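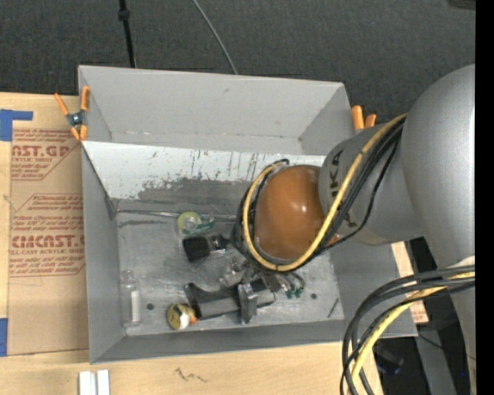

料箱抓取换成另一种夹爪，能不能把贴着箱壁的物品也拿出来？

单靠换夹爪能解决一部分。目前试过的几种方案里，细指的平行夹爪在箱壁附近表现最好，但前提是腕部姿态和线缆走法同时改过；吸盘在箱子中间更快，到了箱角基本用不上。

Clarnthorpe 料箱抓取项目
致 Lallton 基金的中期进展报告
报告截止日期：6月28日

一、本期做了什么

按照立项时的计划，本期要完成夹爪的横向对比，为下半年选定一种主用夹爪，同时给出相机安装位置和控制器的初步意见。夹爪对比已经做完，相机位置有了结论，控制器部分只完成了一半，原因在第五节说明。

参加对比的夹爪有三种：Skullness 的平行两指夹爪，配原厂宽指；同一个夹爪，配我们自己加工的细指；Coutinho 的单吸盘末端。立项书里还列了一种三指自适应夹爪，供应商的交货期一再推后，到本期结束仍未到货。我们不打算再等，建议把它从本阶段的清单里去掉，相应的采购款留待下半年处理。

机械臂没有更换，三种末端都装在同一台臂上，用同一个料箱、同一块台面。料箱内一侧有斜面，底面是金属的，有划痕和孔。试验开始前考虑过换一个干净的新箱子，后来决定不换。合作仓库里用的箱子也是旧的，划痕和反光会影响识别，这部分误差应当留在结果里。

二、试验办法

物品共8种，包括胶带卷、透明瓶、刷子、带手柄的小工具、小圆件等。选的时候有意让形状和表面拉开差别，有容易夹的，也有容易滑的，有反光的，也有几乎看不出轮廓的。物品随手倒进箱里，不摆位置。如果倒完以后某件直接落在箱外，就重新倒一次。

每种末端做500次抓取，分成几批，每批100次。一批做完后清箱、重新倒料、检查指尖或吸盘的磨损，再做下一批。每次抓取记录以下内容：目标是哪一件，目标离箱壁远近（分为中部、近壁、箱角），抓取姿态由哪一路算法给出，是否抬起，抬起后是否在移动中掉落，以及有没有触发保护停机。

“成功”的标准在本期调整过一次。最初只要物品离开箱底就算成功，做了几批以后发现这个标准对吸盘过于有利：吸盘经常能把东西提起来，走到箱口上方时又掉下去。现在的标准是物品到达放置区并且松开后留在放置区内。早先几批的录像都还在，已经按新标准重新判过，两套判定结果分别存放，没有混在一起。

三、三种末端的结果

1. Skullness 夹爪，原厂宽指

中部物品抓取稳定，胶带卷、带手柄的小工具都没有什么问题。宽指与物品接触面大，抬起以后很少掉落，放置时姿态也比较可控。

短处在近壁和箱角。宽指张开后外侧占的空间太大，手指下探时先碰到箱壁，控制器判断为碰撞，动作中止。遇到斜面一侧更明显，指尖会顺着斜面滑下去，把物品推向更靠里的位置。连着几次不成功以后，物品往往已经卡在斜面脚下，后面换哪种姿态都拿不出来，只能人工取出再继续。

2. Skullness 夹爪，自制细指

细指长度与原厂指相同，宽度收窄，内侧贴了一层薄橡胶。近壁物品的成功率比宽指有明显提高，箱角也能拿到一部分。对小圆件帮助最大，宽指夹小圆件时经常压在两指下缘，细指可以伸到物品两侧再合拢。

代价有两个。一是较重的物品夹起后会绕着接触点转动，刷子尤其如此，一头重一头轻，抬起后重的一头垂下来，放置时先碰到放置区边沿。二是橡胶层磨损快，箱底的划痕和孔口会刮到橡胶下缘。每批结束后都要看一下，后几批中间换过一次胶层，换胶前后的数据已经分开标注。

3. Coutinho 单吸盘

单次动作最快，箱子中部、表面平整的物品几乎是一下就起来。规划也简单，只需要一个法向方向，不用考虑开合宽度。

遇到表面不平、有孔或者带毛的物品，吸盘漏气，刷子基本吸不住。胶带卷侧放时中间是空的，吸盘落点只要偏一点就会吸到孔上。透明瓶本身可以吸，问题出在相机给出的深度不可靠，吸盘停在离瓶身还有一段距离的地方，或者压得过深。吸盘末端在近壁位置共触发9次保护停机，大多是吸盘支架侧面碰到箱沿。支架是标准件，长度不能调，要改善只能另做一个加长杆。

三种末端比下来，综合成功率最高的是细指方案，节拍最好的是吸盘，宽指在两项上都不是最好，只有掉落率最低。各批次原始记录和汇总表随附件提交，正文不再逐项列出。

四、相机位置

本期比较了两种安装方式：固定在工作区旁边的相机，以及装在腕部的相机。

固定相机的好处是标定之后不动，视野里始终有整个箱口，出问题时回看录像也方便。缺点是机械臂伸进箱子以后会挡住一部分物品，手指合拢前的最后一段看不清楚，箱子靠近相机一侧的内壁也照不到。

腕部相机离物品近，对小件的轮廓分辨得更好。但是相机加在腕部以后，末端外形变大，进箱时又多了一处可能碰箱沿的地方。线也多出一根，和夹爪的线捆在一起后，腕关节转到较大角度时会拉紧。

透明瓶在两种位置下都不好认。试过加一盏侧面的补光灯，瓶身的边缘亮了，金属箱底的反光也跟着亮，误检反而增加。后来的做法是在识别网络里单独加入一类透明物品的训练图，不依赖深度，用轮廓推算高度。改过以后有改善，但推算出的高度在瓶子斜靠箱壁时误差仍然大，目前还不能算解决。

综合考虑，下阶段以固定相机为主，位置比现在抬高一些，减少近侧内壁的盲区。腕部相机保留支架接口，暂不安装。

五、控制器

原计划比较两套控制程序。第一套是位置控制加碰撞检测，碰到东西就停；第二套带力反馈，手指接触到箱底或箱壁后允许小幅让位，然后继续合拢。

第一套已经全部跑完，第三节的结果都是用它得到的。第二套只在细指夹爪上跑过，物品也只用了容易夹的几种。没有跑完的原因是力传感器的零点会漂移，腕部姿态一变，读数就跟着变。起初怀疑是传感器本身的问题，送回供应商检查，没有查出故障。后来把线缆从腕部松开重新走了一遍，漂移减小了很多，说明线缆对腕部的拉力是主要来源。

线缆目前的走法是沿臂身走，在关节处留出弯曲余量。余量留少了会拉，留多了会在进箱时垂下来碰箱沿。这件事看上去小，占掉的时间却比换夹爪还多。换一次夹爪大约9分钟，重新理一次线往往要花半天，还得把几个极限姿态都走一遍才能确认没有问题。

从已有的少量数据看，力反馈对近壁抓取有帮助。手指碰到斜面后不再立即停机，可以沿着斜面滑到物品旁边再合拢。但样本太少，本期不对它下结论。

六、现场条件的几点记录

料箱的固定。箱子如果不固定，手指推到箱壁时箱子会移位，之后几次抓取的坐标就全部偏了。早期几批数据里有这种情况，已经作废重做。现在用橙色手柄的弹簧夹把箱子夹住，装卸方便，清箱时也不碍事。长期看还是应该做定位块，弹簧夹的手柄高出箱沿，在规划里要当作障碍物处理，箱角可用的姿态因此又少了一些。

台面。台面上除料箱外还放着亚克力板等材料，抬高放置路径以后没有发生过干涉。下阶段打算把材料移到架子上，腾出位置给第二个料箱。

照明。房间的自然光在一天之内变化较大，上午和下午的识别结果有差别。本期的办法是每种末端的各批次都安排在上午和下午各做一部分，使三者条件接近。遮光帘已经列入下阶段的小额采购。

记录工作。各批的判定由两个人分别看录像完成，意见不一致的再一起看一遍。分歧集中在“放置后滚出放置区”这一种情况，标准改写成松开后静止时的位置，以后分歧就少了。

七、经费和进度

夹爪、传感器和加工费在预算之内。三指夹爪的款项没有支出。细指的加工费比预估略高，多出的部分来自返工：第一版手指根部太薄，夹紧时有变形，没有用于正式试验，加厚以后才开始计数。

进度上，夹爪对比按期完成，控制器对比落后。如果线缆问题不再反复，剩余部分可以在下阶段前半段补上，不影响12月提交总报告。

八、下阶段安排

主用末端定为 Skullness 夹爪加细指。手指内侧的橡胶改用更耐磨的材料，下缘留出一小段不贴胶，避免刮到箱底。针对刷子这类一头重的物品，抓取点的选择里加入对重心的粗略估计。

吸盘不再作为单独方案继续，但会试做一个加长杆，看能否与细指装在同一个末端上，中部平整的物品用吸盘，其余用手指。组合末端的重量和外形要先核算，超出腕部允许负载就不做。

力反馈控制补做完整的对比，物品、批次数与位置控制相同，沿用本期的判定标准。

固定相机抬高后重新标定，透明物品单独统计，不与其他物品合并计算成功率。

九、需要 Lallton 基金确认的事项

三指夹爪退出本阶段清单，款项是否可以转用于组合末端的加工和第二个料箱的购置，请书面答复。

控制器对比延后到下阶段完成，是否需要另行提交变更说明。

原始录像数据量较大，目前存放在 Clarnthorpe 的本地服务器上。如需随总报告一并提交，请告知接收方式和保存期限，我们好提前整理目录。

附件：各批次抓取记录；成功标准新旧两版及重判结果；细指加工图；支出明细。

Clarnthorpe 料箱抓取项目组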